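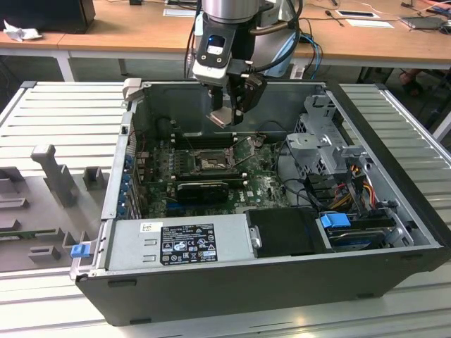
公司的旧台式机，用满几年该换？

看用途和维修记录，年限只当提醒用。文员岗的机器，内存够、硬盘健康，接着用；一年里报修三次以上的，列进更换名单。

搜索 请输入关键词 全站 本栏目 搜索

旧设备去哪儿了：办公电脑的盘点、留用与处置
讲稿备注（自己看的，别投屏）
2021年11月19日

开场，两分钟以内

先别放PPT。问一句：在座哪位说得出自己单位仓库里堆了多少台旧电脑？等几秒，让他们互相看看。有人举手就请他说说，没人举就往下走。

然后自我介绍，一句带过。做资产管理的，今天不讲采购，讲买完以后的事。

时间紧，主办方把问答压到最后了，中间有人插话就记下来，说后面统一答。

第一部分 账和物对不上

Nolon的例子。贸易公司，总部加两个仓库，还有Jitpraphai的办事处。账上台式机500台，实际找到472台。

这里停一下，让大家消化。

差的那些去哪了？大部分很无聊：搬家时打包了没拆；报废了没销帐；借给展会没登记；同一台录了两次，资产号差一位。真正说不清下落的很少。要强调这点，不然听众会往偷窃那边想，后面就没人听流程了。

反过来也有，找到了但帐上没有。有几台是分公司用办公费买的，当耗材入了账。财务看到脸色不太好（这句看现场气氛，不一定讲）。

教训：
——标签贴在机箱侧面，换壳就没了。贴背面，再拍一张序列号存档。
——离职交接单上没有"设备编号"这一栏。加上，当天就能加。
——IT一张表，行政一张表，财务一张表。三张表谁也不认谁。

最后一条展开讲。Nolon三张表的叫法都不统一，IT写"主机"，行政写"电脑（套）"，财务写"电子设备"。一套算一条还是主机显示器分开算两条？各算各的。对账会开了三次，前两次都在吵这个。第三次才定下来：主机一条，显示器一条，键鼠不入账。

定下来以后很快，两周对完。

建议：开盘点会之前先把"一条记录是什么"写在纸上，大家签字。土办法，管用。

第二部分 Stekance盘点法

名字解释一下，Stekance是项目代号，没有含义，当时随便起的。别让人以为是什么标准。

步骤：

一、按楼层走，别按部门走。部门会搬、会合并，楼层不会。
二、两人一组，一个念一个记。一个人又看又记，抄错率高得吓人。
三、现场只记四样：编号、位置、能不能开机、有没有人在用。配置回头从系统里导，不要蹲在桌子底下抄。
四、当天的表当天录。隔夜就看不懂自己写的字了。
五、锁着的柜子记下来，约时间再来，不要写"待定"就过去。"待定"到年底还是待定。

第二条可能有人问：人手不够怎么办？答：那就少盘一层，别改成一个人。

录入用的是Flollon，一个表单工具，手机能填，断网也能先存。换别的也行，Excel也行。不要让人觉得我在卖东西。注意讲快一点，上次在这里被追问了十分钟软件价格，后面全赶了。

地下室和仓库信号差，提前把表单缓存下来。这个坑踩过。

还有一件事，盘点通知怎么写。上次Nolon的通知写的是"清查"，第二天就有人把抽屉里的旧笔记本悄悄放回茶水间了。改成"设备登记"，态度好很多，还有人主动来问家里那台要不要带回来。措辞真的有用，讲这里大家一般会笑。

第三部分 分堆

盘完之后分三堆：留用、降级用、处置。

留用：开机正常，现在有人用，系统还在支持期里。

降级用：配置跟不上主岗位，但跑个签到、放个会议室幻灯片、仓库查单子没问题。

处置：上面两个都够不着的。

Nolon最后328台留用。别的数字不报了，PPT上有表。

判断的时候别只看年份！同一年买的，设计部的和前台的，损耗完全两码事。看报修单。报修单没有的话，问用的人，"它最近让你生气过吗"，回答很准的。

升级值不值？粗算：零件钱加人工，超过同类二手机价格的一半就算了。先看内存和硬盘，这两样动了感觉最明显。处理器一般不碰，除非手里正好有拆下来的备件，型号对得上。

放图，讲两句就过：

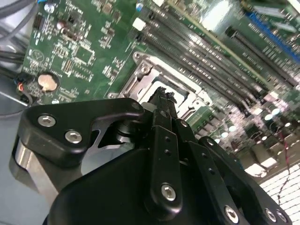
台式机主板，CPU插座空着。

备件这块要说清楚。拆件之前先想好谁来管这些件。没人管的备件箱，半年以后就是一箱垃圾，还占地方。

管备件最低要求：
——一件一袋，袋上写从哪台来的、哪天拆的、拆之前好不好用。
——内存和硬盘分开放。硬盘没清数据的，单独一个带锁的箱子，红标签。
——领用要登记。登记本挂在箱子上，笔也拴上。笔不拴一定丢。
——坏件当天丢进处置箱，不许放回去"以后再看"。

处理器插座上的盖子，能留就留着，运输保管都用得上。

型号多也是个问题。Nolon在用的机型12种，备件互相不通用的一大堆。后来采购那边松口，以后每批只买一种。不是什么高明办法，就是少了很多麻烦。（采购的同事如果在场，语气客气点。）

第四部分 数据

这一段最重要，如果前面拖了，第三部分砍掉备件，也要把这里讲完。

旧机器出门之前，硬盘怎么办？

删除文件，不算。快速格式化，不算。重装系统，也不算。

机械硬盘：整盘覆写，做完留记录。
固态硬盘：用厂家的安全擦除功能；本来就全盘加密的，销毁密钥，再擦一遍。
坏了读不出来的：物理销毁。读不出来不等于别人读不出来，这句慢点讲。

记录写什么：硬盘序列号、方法、日期、操作人、复核人。操作和复核不能是同一个人。

容易漏的：
打印机里也可能有硬盘。大的复合机，租的，到期还回去之前问一声租赁公司。
会议室那台"公用的"，没人认领，里面什么都有。
插在机箱后面忘了拔的U盘。
便利贴。显示器背面、键盘底下，写着密码。撕了，碎掉。

讲个小故事：Jitpraphai办事处退租，两台旧主机留给了下一家租户，好心。过了一个月人家打电话来，问桌面上那个客户名单还要不要。还好对方厚道。当时办事处觉得反正主机不值钱，没往总部报。从那以后规定改成：出门的设备不管值不值钱，先过数据这一关。

第五部分 往哪儿送

几条路，各说一句：

卖给员工。受欢迎，但要定规则：抽签，不要先到先得；定价公开；卖出后不保修，写在单子上。财务要开票的，提前问清楚，别等人家钱都付了再说。

捐。学校、社区活动室都可以，先问对方要不要、要几台、谁来装。拉一车过去人家没地方放，等于把垃圾搬了个家。电源线、键盘配齐，系统装好，试过再送。附一张纸写开机密码。真的有人忘。

回收商。看资质，签合同，要去向证明。报价特别高的多问两句。过磅的时候派个人在场。

厂家以旧换新。手续省，折价一般。批量大可以谈。

不要做的：堆楼梯间。消防检查过不了，而且下雨天漏水那次，整排泡了，本来还能卖点钱的。

电池单独收。笔记本鼓包的不要压、不要扎，放通风的地方，尽快送走。

第六部分 时间表（如果还有五分钟以上）

一年一次，放在六月。年底大家都忙着关账，盘点一定糊弄。六月相对空，下半年的采购还来得及改。

第一周 定口径，三张表合一张
第二周 走楼层
第三周 补盘，锁着的柜子、出差的人、办事处
第四周 分堆，出清单，部门确认
之后 处置，数据记录归档

办事处不一定要派人去，视频连着对方一台一台念也行，但要看见标签，光报数字不收。

部门确认给五天，过期算同意。一定要在通知里写清楚，不然会等到秋天。

收尾

回到开头那个问题。让大家回去做一件事就够：找到仓库钥匙在谁手里。

（上次讲到这里有人当场打电话问，钥匙在一个已经离职的人那儿。看情况提。）

问答预备

有人问云桌面是不是就不用盘点了：终端也是设备，照样要贴标签，只是旧机器可以多用几年。

有人问私人电脑办公：不进资产帐，但离职时公司数据要清，让本人签字。

有人问显示器怎么算：按第一部分的口径，单独一条。显示器比主机耐用，别跟着主机一起报废，经常亏在这里。

有人问标签用什么材质：问行政要样品自己试，用酒精擦一下，字掉不掉。二维码旁边一定要印明文编号，扫不出来的时候还能念。

有人问多久能见效：第一年基本都在还旧账，第二年才轻松。照实说。

讲义放签到台，表格模板扫码领。U盘记得拿走！！翻页笔还给会务。

联系我们 | 版权所有 未经许可请勿转载 | 返回顶部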